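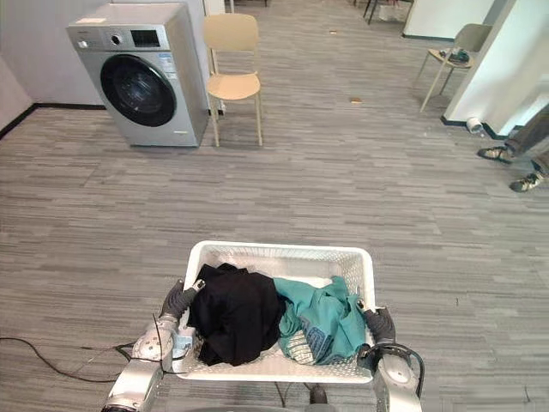

June 9, 2019

**Laundry corner, Festus room**

Spent the morning on the washing side of the Dumik cloth trial. Joon-young Jang wants the swatches put through the same programme until they give up, and I want the same thing to happen to the trial.

Settings as agreed: 90 minutes, selector on cottons, Briltarine powder, level scoop. The old notes say "a good scoop", in my handwriting, so that's the October batch explained.

Things to sort before the next load:

- The machine stands straight on the floor, carpet all round it. I've asked for a drip tray. I was asked whether it leaks. I said that the time to buy a tray is before one can answer that.
- Beige chair beside the machine is for dry swatches ONLY. It has a nice rounded seat and people will sit on it. Swatch 7 has been sat on twice now and is flatter than the others, which I've written up as "handling".
- The khaki chair further back has turned into a shelf again. If the dark bits and pieces on the seat are yours, take them to the bench. I'd like one chair in this building that works as a chair.
- White cup on its side on the carpet, by the foot of the pillar. I know whose I think it is. Cups go to the kitchen.
- Don't peel the stickers off the front of the machine. The last machine lost its stickers and we spent a week not knowing which one it was in the inventory.

Weighed the first set on the Hämmerli scale before lunch. Swatch 2 has come out heavier than it went in - either it's holding powder or I wrote the first figure down wrong. Will rinse it again and reweigh tomorrow, and have Joon-young read the display while I write, so there are two of us to blame.

Cost so far is 1,254 on the project code, mostly cloth. The chairs were free and it shows.

Still to do: fresh labels for the bags (the ink on the current lot runs), and find the lid for the powder.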